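4. First Run on the Tabletop

Your Gelside two-arm kit should be bolted down and powered off before you start this section. Set aside an evening for it. The first time both arms wake up together is a real treat, and it's worth not rushing!

4.1 Check the rail. Both mounting plates should sit flat on the aluminum rail with no rocking. Tighten each bolt a little at a time, going back and forth between the plates.

4.2 Run the cables. Follow each arm from its base up to the gripper and leave a generous loop at every joint -- more than looks tidy. Move each arm by hand through its full reach and watch for any spot where the cable pulls tight.

CAUTION: Keep the power off while you move the arms by hand.

4.3 Lay out the table. A patterned cloth is fine, and so are cups, jars and bins, as long as you leave the middle clear for the first moves.

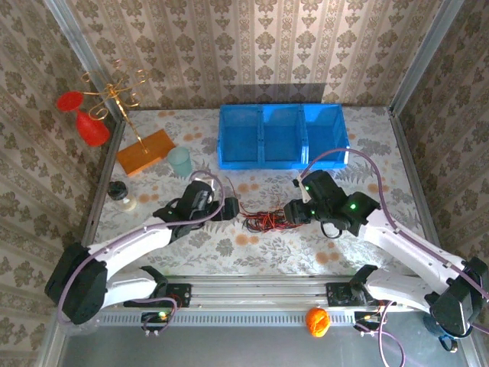

4.4 Power up, then open the Flirent control app and choose Wake. Both arms rise slowly to their rest pose. Keep your hands back until they stop.

4.5 Choose Meet in Middle. The grippers turn to face each other and hold with a gap between them. If they end up at different heights, go back to 4.1 and check the plates again.

4.6 Now for the fun part. Put something soft and light between the grippers and try a pick with the left arm, then a hand-over to the right. Thin wire is a wonderful challenge once you have the basics -- it bends, it snags, and every try comes out differently. Start at speed setting 9 and work up from there.

NOTE: If the app shows code 511, a gripper cable has come loose. Power off, reseat the cable at both ends and repeat 4.4.

Gelside Setup Guide, part 662 | Revised Fri 31 January | Back to top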